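The case against the paper bag

Every summer the same advice comes back around: stop buying plastic tubs of cut fruit, ask for a paper bag, feel better. The market stalls in Cillport switched last October, and the Vukeck grocery near me followed. I have been carrying fruit home in paper ever since, and I am not convinced.

A paper bag with handles is a fine thing for a sweater. It is fine for whole oranges, too, which come in their own wrapper and ask for nothing. Cut fruit is another matter. Juice finds the bottom seam, and a bag that stood up nicely at the stall is sagging by the time I reach the bus.

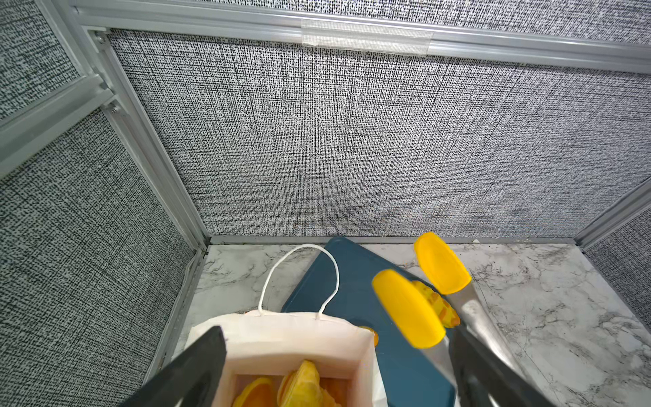 Opinion by the food columnist, Kosirlow Weekly
Sunday, July 11, 2021

An open bag with orange slices and a yellow wedge in it, set down by a blue cutting board, looks cheerful enough. I understand the appeal. White paper and bright rind do half the selling, and those thin string handles make a snack feel like a present.

But who is the bag for? If there is a board on the counter, the fruit could have been cut there. An orange takes me less than a minute, and I know how long ago I did it. I can't say the same for slices that sat out all morning next to the register.

The defenders say that people won't eat fruit unless it is cut for them. Maybe so. I would like to see that shown before we rearrange a whole market on the strength of it. My own guess is that people who want an orange will peel one, and the rest will buy the pastry – in a paper bag, where it belongs.

Keep the bags for the walk home. Leave the fruit whole, and put a decent knife back in the kitchen drawer.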